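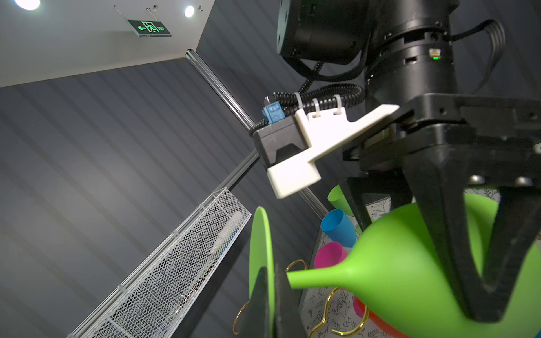
Ploturby solar farm gets go-ahead after second vote

18 January 2020

Plans for a solar farm on former grazing land at Ploturby have been passed at the second attempt, after the developer cut the number of panels nearest the village and agreed to bury the cable that links the site to the grid.

Councillors voted in favour late on in a meeting that ran well past its finish time. The scheme was put off last autumn when members asked for more work on glare, drainage and the route lorries would take to get in.

Ploltelent, the company behind it, says the farm will have a capacity of 4 MW and should be sending power out before the end of the year. Groundwork is due to start in March if the last conditions are signed off in time. Fencing first, then the access track, then the frames.

Dénes Takács, project manager for Ploltelent, said he was pleased but there was plenty left to sort out.

"We've got the permission, we haven't got the connection date in writing yet," he said. "The grid people have been helpful. It's the transformer that takes the time - you order it and you wait."

The transformer is on order from Feltell, which is also suppying the inverters. Feltell did not reply to questions about delivery before we published.

What's changed

The first version of the plan had panels running right up to the hedge on Dunstan Lane. Those rows have gone. In their place is a strip of rough grass with a new hedge on the far side, hawthorn and hazel mostly, which the company has to look after for the life of the farm. Anything that dies gets replaced the next planting season.

The overhead line has gone too. Power will leave the site by a cable under the verge, along Dunstan Lane as far as the substation. That means roadworks. The lane will be down to one lane with lights while the trench is dug, and the council wants the job kept clear of school run times.

Sheep will graze between the rows once the grass has taken. The land is leased, not sold, and goes back to farming when the permission runs out.

Not everyone happy

The council had 174 letters about the scheme across the two rounds. Most of the objections were to the loss of the view from the footpath on the east side, and to lorries. A fair few were in favour. Some people wrote twice, once each way, after the panels by the hedge were dropped.

Ilona Farkas, who lives on Dunstan Lane and spoke against the first version, said she could live with the new one.

"I never minded solar. I minded it being at the bottom of my garden," she said. "They moved it back and they put the wires underground. I still think the lorries will be a nightmare, that road floods by the bridge every winter and they'll be meeting each other on the bend."

She asked for a phone number people can ring when something goes wrong during the build. That's now one of the conditions. So is a wheel wash at the gate and a limit on working hours, with nothing on Sundays or bank holidays.

Another speaker said the land was decent pasture and panels ought to go on warehouse roofs instead. A planning officer told the meeting that rooftop schemes were welcome but this was the application in front of them. The soil survey had graded most of the site as poor, with one better field at the north end, and that field has been left out of the final layout.

Drainage took up a good half hour. The lower corner of the site is wet most of the year and drains towards the brook. Ploltelent has to put in a shallow ditch and a holding pond before any frames go up, and the pond has to be checked by the council's own engineer.

Money for the village

Ploltelent has offered £500 a year for each megawatt to a local fund, paid from the first full year of running. One councillor called that "a bit thin" and asked if there was any more on the table. Mr Takács said the figure was fixed for the first five years and would be looked at again after that.

The parish wants some of it spent on the village hall roof, which could take a few panels of its own once the slates are fixed. No quote for that yet.

A separate offer of cheaper electricty for nearby homes, mentioned in a leaflet last year, isn't part of the deal. The company said it had looked into it and couldn't find a supplier willing to run it for so few houses.

What happens next

The decision notice goes out once the legal agreement over the fund is signed. Then there's a traffic plan to be agreed with the highways team, and a bird survey before any hedge is cut back for the gate.

Ploltelent is holding a drop-in at the village hall before work starts, date to be confirmed. The final layout drawings and the full list of conditions are on the council website under planning reference 666, or can be seen on paper at the council offices during opening hours.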